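Table check, Vivville back room, Tuesday

Right, I've done the worktable again and it's mostly good news! I go through the same list every time, and I've put my comments after each item so whoever has the room next can see what I thought.

1. Table top clear enough to work on: OK. A pink bowl and the little pink dome are out, and they can stay.

2. Bowl fit for use: OK. Plastic, empty, nice and smooth inside (I do like this one, it's a lovely dusty colour).
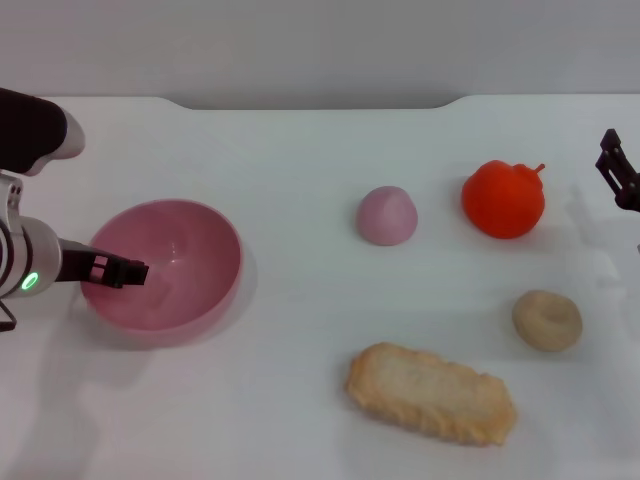
Checked and written up by Bent Oddsson | Room checks | Comments welcome

3. Back edge of the table: OK. It has that wide dip in the middle with rounded shoulders, so run your hand all the way along it, corners included. No snags on my sleeve, which was the jumper that catches on everything.

4. Wobble test: needs a look. I leaned on each of the 4 corners in turn and the one nearest the door gave a bit. I've folded some card under it for now, but please can somebody from Addo bring a proper foot?

5. Light: OK. Soft and even over the top, and I could read my own handwriting for once.

6. Plain surfaces wiped down: OK, with a moan. Faint streaks on grey are a pain to spot, so get your head down low and look across. I went over everything with the Zasutex cloths, 2 passes, and we're down to our last packet.

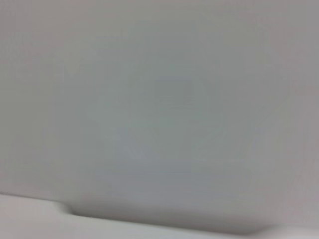 7. Floor under the table: OK. Swept before I started, and I fished out a pen lid.

8. Spare cloths and spray: not OK. See my moan at item 6. I've asked Rullalora for 12 packets and they should be here in July.

Next check is the same time next Tuesday, and I'll bring the spirit level.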